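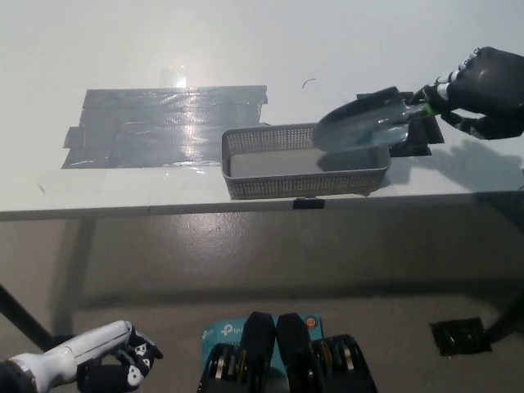

Daichi Noguchi objected at the review meeting that we were measuring the wrong thing, and that a brand manager who scores well on a recall test the week after a mentoring session has shown only that she was awake for it. We think he was largely right, and the rest of this section is an attempt to say how much of the Larkard data survives his objection.

Figure 3. Work surface with duct tape and a shallow basket.

4.2 What the mentoring scores can and cannot show

The claim most often made for senior-practitioner mentoring in marketing departments is that junior managers who spend time with an experienced outsider make better decisions afterward. The claim is old and popular. It is also hard to test, and most of the support for it comes from people who were mentored, did well, and remember the mentor fondly. Those who were mentored and did badly seldom write memoirs, and they rarely turn up in alumni surveys either.

Our own data come from two firms. Larkard sells household goods through grocery chains; Ollorico sells packaged food and runs a much smaller marketing department. Between them they gave us 3,129 written campaign decisions, each with a short statement of the reasoning behind it. A decision could be as small as moving a coupon from one week to the next or as large as dropping a product line. Managers wrote the statements themselves before results were known, so we can at least rule out the reasoning having been tidied up later. We can't rule out that it was tidied up at the time for the boss.

At Larkard, 13 managers took part in the mentoring program and 12 did not. The split was not random. Department heads put forward the people they thought would benefit, and when we asked how they had chosen, several described something close to "the ones who were already going places." Any gap between the two groups has to be read with that in mind. We matched managers on tenure and budget size, which helps a little. It does nothing about ambition, or about being liked by the department head.

The raw gap favors the mentored group. Their decisions were more often rated "sound" by the outside panel, and the reasoning statements were longer and referred to customer evidence more often. Once tenure and budget are taken into account, almost half of the gap goes away. What remains is concentrated in the first eight weeks after the program began. By the end of the observation period in November the two groups could not be told apart on the panel ratings.

There are two ways to read this. Lévesque, the training firm that designed the program, reads it as a fading effect that would be cured by further sessions. We find this reading convenient. A second possibility is that the managers picked up a way of writing, that the panel rewarded the style, and that the style wore off when the mentor was no longer around to hear it. The length of the reasoning statements falls at about the same pace as the ratings, which fits the second reading at least as well as the first.

Noguchi's point about recall applies with more force to the Ollorico data. There the main outcome was a test on the material covered in the sessions, and managers who had attended the sessions did better on it. We report the result in Section 4.3 for completeness and draw nothing from it.

The Pornis relaunch needs separate mention, as it is the case Larkard staff bring up whenever the program is questioned. The brand was losing shelf space, a mentored manager argued against a price cut, and sales recovered. We have read the file. The argument against the cut was a good one, but it also appears, in nearly the same words, in a memo dated before the first mentoring session. The main competing brand ran short of stock in the same quarter. Neither fact shows that mentoring did nothing for Pornis, but a single case with two other explanations in the same folder should not be carrying the weight it has been given inside the company.

We did look for harm as well as benefit. Mentored managers were slower to file decisions, and three of them told us in interviews that they had put off a choice until they could talk it over.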